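Proma opens motorcycle suspension service in Wikley

WIKLEY, July. Proma, the motorcycle workshop from Skurkton, is opening a second location in Wikley, which will work only with suspension.
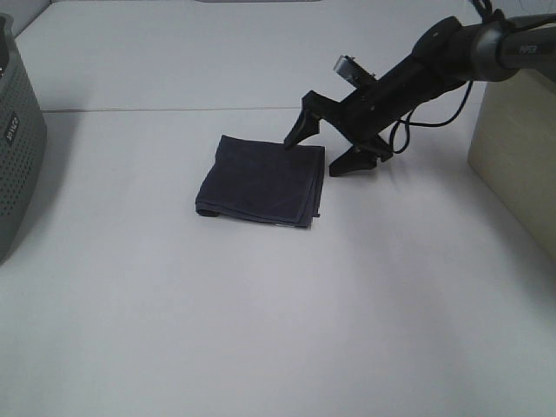

The new workshop takes front forks and rear shocks from road and off-road bikes. Riders can bring the complete motorcycle or send only the parts. A basic fork service includes new oil, new seals and a check of the bushings, and it costs 96 dollars for the pair when the forks are already removed from the bike.

Last year the Skurkton workshop serviced 3,222 forks and shocks, and in spring the waiting time became too long for many customers. With the second location Proma wants to return most parts within 59 hours after they arrive.

Spring rate and damping will be set for the weight of the rider and the kind of riding. For this work Proma has made an agreement with Ansari, a supplier of fork springs, and will keep over 30 spring rates in stock in Wikley. Customers receive a printed sheet with all settings, so they can go back to them later if they make own changes.

Engine work and tire changes stay in Skurkton. Bookings for Wikley are open now, by phone or at the counter in both workshops. Parts can be left at the counter from 8 a.m.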